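# Wernel petition software, six months in

Our group used Wernel to run a petition asking Sistilby Town Council to hold its planning meetings in the evening instead of at 2 pm. The petition is finished and has been handed in, so this is a review of the software from start to finish, including the parts you only meet at the end.

## What it is

Wernel runs in a web browser. You set up a petition page, collect signatures online, and type in the ones you gather on paper. It checks postcodes against a boundary you choose, flags possible duplicates and produces a file for the council at the end. There is a phone version for use at the door or on a stall.

We paid £104 for the small group plan, which covers one live petition and five logins. Before that we had used a spreadsheet and a shared folder, and for the last petition but one we used Danico. Danico is cheaper but has no boundary check, and that was the reason for changing.

## Setting up

It took an evening. The petition wording goes in one box and the background goes in another, and only the wording appears on the printed sheets. Check this before you print. We had put the line about travel costs in the background box, so our first batch of sheets went out without it and had to be done again.

Drawing the boundary was the slow part. Wernel offers county and district outlines but not towns, so we traced the parish boundary by hand. The tool for this is fiddly, and there is no undo. If you click in the wrong place, you delete the whole line and start it again. Save often.

The privacy notice supplied is clear and we used it with two small changes.

## Collecting signatures

Online signing works well. People get a confirmation email with a link, and the signature isn't added until they click it. A fair number never click. You can send one reminder, which brought in 88 signatures we would otherwise have lost.

The phone version is less good. It needs a signal, and there is very little signal behind the market hall. Entries made offline are meant to be stored and sent later. Most were. On one Friday they weren't, and we lost a morning's work from one phone. Support replied the next day and was polite about it but could not get them back. After that we used paper on the stall and typed the names in at home.

Typing in paper signatures is quick once you learn to use the tab key. The form remembers the last street entered, a great help if you have been working along a road.
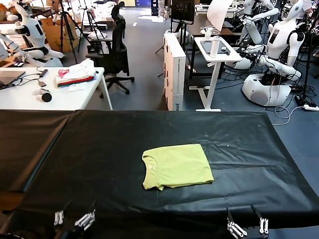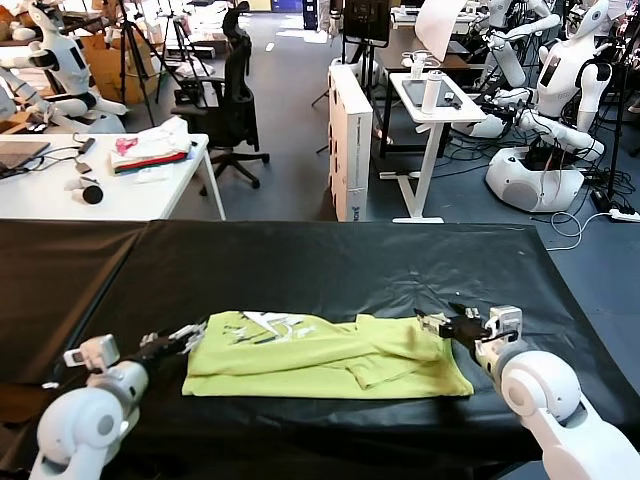 ## Checking and duplicates

This is the best part of the software. Wernel compares names, postcodes and house numbers and gives you a list of pairs to look at. It doesn't remove anything without asking. It flagged 263 pairs for us, and most were real duplicates, usually somebody who had signed on paper in the spring and again online in June. The rest were parents and grown-up children with the same initials at one address.

You go through them one pair at a time. I would have liked to be able to mark a whole household as fine in one go, as the same family came up on four separate screens.

The postcode check is strict. New housing on the north side of town was rejected at first, and we had to add those postcodes ourselves under Settings, then Area, then Exceptions.

## Handing in

The final total was 3,333 valid signatures. The council wanted a printed copy and a spreadsheet, and Wernel makes both. The printed version is in date order only. Our council clerk's office asked for it by street, so we sorted the spreadsheet and printed from that.

Printing was done on an old Sakamoto laser printer, and the PDF came out with the last column missing. Setting the page to landscape fixed it. The help pages don't mention this.

After handing in, you can delete all the personal data with one button and get a dated certificate saying it has gone. Danico makes you write to them for that.

## Good points

- Duplicate checking is careful and leaves the decision to you
- Sensible privacy notice and simple deletion
- Paper entry is fast
- Support answers within a day

## Bad points

- Offline mode can't be relied on
- No town or parish boundaries supplied
- Printed report can't be sorted
- Plan renews by itself unless you turn it off under Billing

## Would we use it again?

Yes, for anything that has to stand up to a council's checks. For a small petition about a single street I would go back to the spreadsheet. If the offline mode is mended I would be happier recommending it to groups who do most of their work on doorsteps.

Four out of five for the website, two out of five for the phone version.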